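Pirnora 2 im Test: Bahnplanung, die mitdenkt

Seit Mai läuft bei uns Pirnora 2, die Planungssoftware von Wumden, und ich bin immer noch begeistert! Umgestiegen sind wir wegen der Kollisionsprüfung für zwei Arme. Früher habe ich Sperrzonen von Hand eingetragen (Minttu Nurmi kann ein Lied davon singen), jetzt rechnet der Planer beide Arme gemeinsam und weicht sauber aus.

Installation
Ein Paket, 700 MB, eine Konfigurationsdatei. Nach 9 Minuten stand die erste Bahn.

Im Alltag
Richtig stark ist die Vorschau: Man zieht am Zielpunkt, und die Bahn wird sofort neu gezeichnet. Auf unserer Fläche liegt im Bild oben links alles Mögliche, Schraubendreher, Schraubenschlüssel, ein aufgerolltes schwarzes Kabel. Als Hindernisse lassen sich solche Teile mit zwei Klicks anlegen. Nur Kabel an den Armen selbst kennt das Modell noch nicht, da plane ich Abstand ein.
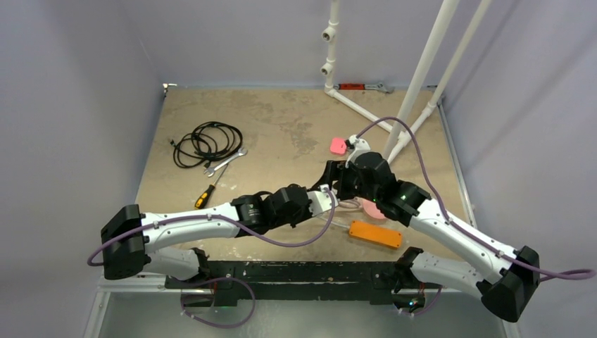 Was noch fehlt
Die Logs sind arg knapp, und die Doku gibt es bisher bloß auf Englisch. Trotzdem: klare Empfehlung!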